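Datasets > History > Land and Environment

Filed under: Environmental History, Open Data

6 min read

# Westimlow Commons Records

Hi, and thanks for stopping by! This is the README for my transcription of the Westimlow fencing and grazing records, which I've been picking away at in the evenings for longer than I'd like to admit. If you care about who got to cut wood where, and what that did to the hillsides, you're my kind of person.

## What you get

There are 265 entries from 8 manuscript volumes, all in one CSV (`westimlow_entries.csv`). Each row is one entry: a fence dispute, a grazing allotment, a fine for cutting oak, that sort of thing. I kept the clerk's spelling in `text_raw` and put my cleaned-up version in `text_mod`. Please quote from the first one!

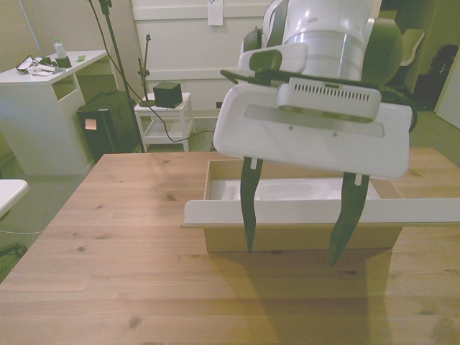 The `place` column was the hard part. Clerks loved to write "the upper lot by the brook" and leave it there, so 39 entries have no place at all. I matched the others against the Bajwa map sheets, and my guesses carry a `?` so you can drop them if you're stricter than I am.

## Columns worth knowing

- `vol`: volume number
- `folio`: as penciled on the page (volume 3 skips one, and so do I)
- `kind`: `fence`, `graze`, `timber` or `other`
- `species`: trees or animals named, as written

Careful with `species`. "Walnut" seems to cover a couple of different trees, and I haven't tried to untangle them.

## Known problems

Volume 5 has water damage along the bottom, so expect a lot of `[illegible]`. Also, the timber fines bunch up heavily in a few years, and I'd be wary of reading that as more cutting. It could just as well be a fussier clerk (I go back and forth on this).

## Updates

April 1, 2018: fixed the folio numbers in volume 2 and merged the Drikano parish entries. The next batch should be up in June, if my eyes hold out.

Use it however you like, just credit the Cilleck Reading Room, where the volumes live. Corrections are very welcome, so open an issue and give me the volume and folio.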